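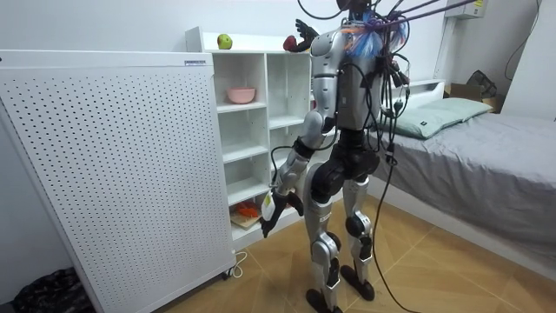

# Apples going soft in two weeks, what am I doing wrong?

**Kartini Lumenta**

We moved to Ratlow in the fall and inherited a tree that apparently makes nothing but apples, all day, with no hobbies. I picked over 400 of them in October. I gave away what people would take, and then what they wouldn't, and the rest went into the spare room on open shelves.

Two weeks later half of them feel like stress balls. They aren't rotten, no bugs, just soft and kind of mealy. The room stays at 64 or so because the heating in this house has one setting. My father kept apples until March in a shed with a door that didn't close, so I'm feeling judged from a distance.

I don't know the variety. Dark red, medium size, pretty sweet. Do I need a fridge for these or is there a cheaper way?

---

**Emmanuel Kimaro**

Your room is too warm. Your father's shed was cold and a bit damp, and apples like both. Aim for the mid 30s, up to 40 if that's the best you can manage. An unheated garage or a basement corner will do, as long as it doesn't freeze.

Things that helped me:

- Sort before you store. Anything bruised, nicked or missing its stem gets eaten this week.
- Wrap the good ones in a sheet of newspaper each, or at least keep them from touching.
- Use shallow boxes, one or two layers. Deep crates are how you find out about the bottom layer by smell.
- Keep them away from potatoes. The potatoes sprout, the apples taste like a cellar, and everyone loses.
- Check them every week and pull the bad ones.

Also, some apples just don't keep. A sweet early red is usually done by Thanksgiving no matter how nicely you treat it. If yours were ripe in September and you picked in October, they had a head start on you. Next year pick a few at a time and write down when they came off the tree.

The soft ones make perfectly good sauce. I got 17 pints out of my last bad batch and I'm still giving them as birthday presents.

---

**Fikri Oei**

fridge

---

**Syahrul Latuheru**

Mostly agree with Emmanuel, but I'd skip the newspaper if you have hundreds. I wrapped mine one year and it took 4 evenings, and then I had to unwrap them to check them. Now I use perforated plastic bags in the garage, left loosely open so they don't sweat. Less shriveling too.

If you want to know the variety, the garden club over in Kamside does an apple ID table in October. Bring several apples and a few leaves. They will disagree with each other at length, so bring a chair as well.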